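4.2 Wrist-view observations and the tabletop texture set

The policy receives two inputs at each control step: the joint state of the arm and one colour image from the simulated wrist camera. No depth channel is used. Earlier versions of the Endberg planner took object poses straight from the simulator, and the grasp module inherited several thresholds tuned on those noise-free poses. We replaced the pose input with a learned estimate and left the thresholds alone, so that any change in behaviour could be traced to perception.

Object shading in the renderer is simple. Tabletops are treated differently: each one is a flat plane carrying a photographic texture, drawn when the episode is reset. The texture set, called Pledwood, holds 50 surfaces in 4 groups (plain, wood, woven and stone). The stone group caused most of the trouble. Pale veins in marble produce strong edges at the same scale as thin utensils, and the segmentation network tended to break a blade into pieces or extend it along a vein. Figure 3 gives a wrist view over a marble top, with the gripper open and nothing held.
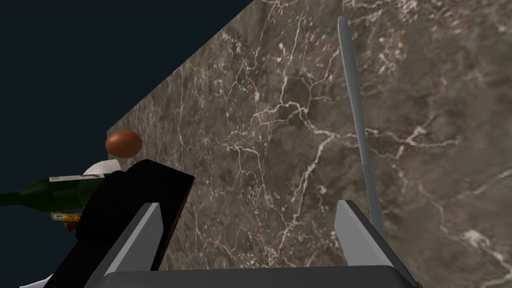

Figure 3. Simulated wrist-camera view over a veined brown marble surface. A slender grey blade is at upper right; a green bottle and a brown egg are at left.

We tested two changes. The first was to redraw the texture within an episode, every time the arm returned to its home pose, so that the network saw the same object layout over different surfaces. The second was a consistency term in the loss, which penalizes differences between the masks predicted for such pairs. Both were implemented in Clellico, our episode logging and replay tool, by re-rendering stored joint trajectories. No new demonstrations were needed.

Redrawing the texture alone reduced broken masks on the stone group but made training slower to settle. With the consistency term added, the loss curve was close to that of the baseline. Masks for rounded objects changed little under either setting, as their outlines seldom line up with the veins.

One failure remains. When a gripper finger hides part of a long object, the estimator often places the object's centre on the visible portion, and the planner then approaches too far from the true centre. Texture changes have no effect on this error. We deal with it in the planner, as described in Section 4.3, by holding the last estimate made before the finger covered the object.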